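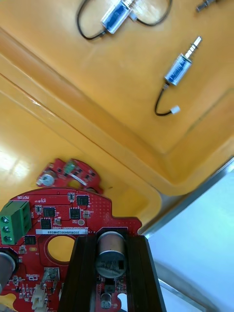
Parallel fingers every time for boards, says Nazari, and save the suction cup for things with a lid on. I got that advice in May, before I'd ordered anything, and of course I went and tried the suction cup first anyway. More fool me! It couldn't get a seal between all those chips and capacitors, and I lost most of an afternoon to it.

Gripper trials, part two: boards, coils and wires
Posted Jun 7, 2022

Hello again, and welcome to the second gallery from the bench. Part one was all about picking up plastic boxes, which any gripper can do if you're patient with it. For this round I wanted things that fight back a bit - bare circuit boards, little cylindrical parts trailing their wires behind them, the sort of stuff you find when you take an appliance to bits and want the insides sorted.

I had two grippers to compare. The Rerkis is the slim one, with long fingers and a rather soft close. The Dandberg is chunkier and a good deal stronger, and the people who own one tend to love it. I gave each of them 100 picks on the same mix of parts, then another 100 on boards alone with whichever one I liked better, so 300 in all. My notebook is a mess but the totals are right, I've checked them twice.

A few words on the first picture up top, as it's my favourite of the lot. You're looking from the wrist camera, down between the fingers, and the big red board is the one with MOTOR printed on it. I like this view because it shows what I kept getting wrong. There's a fat capacitor sitting between the fingers, so the jaws have to go either side of it, and if you come in even slightly turned you land on the can and not on the board. With the Dandberg I did that over and over. The Rerkis has thinner tips and forgave me a lot more.

The yellow trays get a mention too. They're cheap and they stack, but they're shiny, and the glare comes straight back up at the wrist camera. I turned the exposure down until the tray stopped glowing, and then the black chips went to mush. I ended up somewhere in the middle, grumbling. If you're buying trays for this sort of thing, get matt ones!

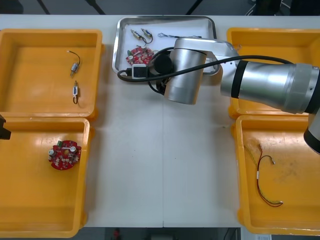

You want the wrist camera for the last bit and the fixed one for everything else, wrote Erka under part one, and after a few weeks of swapping between the two I've come round to that completely. From out here you get the trays and the arm reaching over the steel one all at once, and planning a route round things is so much easier. What you don't get is the part under the gripper. The board in the steel tray is half tucked away beneath it, and the arm covers most of the yellow tray top right as well, so anything I want to find over there has to wait until the arm moves off.

The steel tray was a late addition, by the way, and I'm in two minds. It's shallow, so the fingers can come in low without knocking a wall, and I had far fewer bumps with it than with the deep yellow ones. But the lip catches the light and my software kept drawing a lovely confident outline round the reflection. Software, eh.

Now, wires. Look at the red and black harness in the tray bottom right and you'll see the trouble. Where do you grab it? Go for the middle of the loop and the ends swing about. Go for a connector and you need to be spot on, as they're tiny. I had the best luck pinching the pair of wires close to a connector, with the Rerkis on its softest setting. Out of the first 15 goes at a harness I got almost 15, and then it all went downhill when I sped the arm up. Slow is fine. I'm in no hurry.

The small parts with a lead attached were somewhere between the two. Pick them up by the body, across the short side, and they come up nicely. Pick them up lengthways and they roll. The Dandberg was better here, I have to admit - that firm squeeze stops the roll - and if I only ever sorted coils I'd keep it on the arm and never look back.

So for now the Rerkis stays on, with the Dandberg in its box on the shelf. I still want to try rubber pads on the fingers, and I've been promised a set of hooked tips which might do wonders for the harnesses (or might just tangle everything up, we'll see). Part three will be those, plus a proper go with a second wrist camera if the bracket ever turns up.

If you've run either of these grippers on bare boards, do leave a comment and tell me what closing force you settled on. I've changed mine so many times that I'd love a number from somebody else to start from.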